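Getting the Privis Gripper Ready for Yellow Bins

If you have just unpacked your Privis kit from Ladefoged, welcome! We have run ours at the Sumcombe shop since December, mostly sorting salvaged wiring and circuit boards, and glossy yellow plastic took us the longest to get right.

Start by opening the setup page and choosing "Bin, shiny." Drop the exposure one step at a time until the glare shrinks, then save it as profile 5. Next, teach the floor height with the bin empty, and bring the fingers down slowly - you can always speed things up later. Keep the fingers well apart on the way in, and set the travel speed to 20 percent for your first day.

Wires come next, and boards last, as they need the gentlest grip.

Wrist camera views, with two black fingers at the bottom of the first two and one at the bottom of the third:
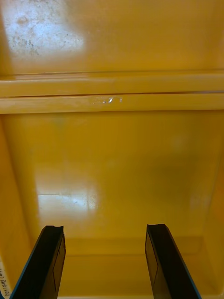
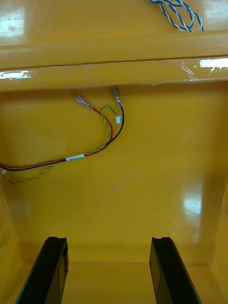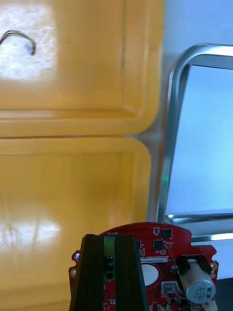

Once you like your settings, export them before you touch anything else (I lost a whole afternoon's worth this way, and I still grumble over it). The log holds up to 1088 picks, so copy it off before it fills. Then try a short run and stay close to the stop button.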